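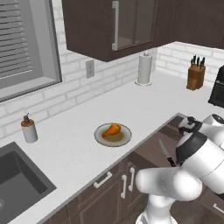
Fletska Recipe Cards, version 2

This data set holds 3,806 home recipes, copied by hand from paper cards and school notebooks. Each row is one recipe. The fields are: id, title, ingredients, steps, cooking time, village and notes.

Quantities are kept as the cook wrote them. "A glass of flour" stays a glass of flour – please do not convert it before you read the file units.txt.

Known problems

In 700 rows the cooking time is empty. Nine village names could not be read and are marked with a question mark. Soups are far more common than cakes, so do not use the counts to say what people ate. 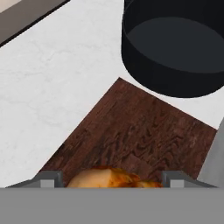
Skavel, 10 August 2019

Changes in this version: double recipes were joined, and the spelling of ingredients is now the same in all files. The old ids still work. The Zosonier cards are not included yet, as we wait for permission from two families.

Licence and contact

You may use and share the data if you name the source. Mistakes in the text can be sent to Povilas Petrauskas, with the id of the row and the correct words.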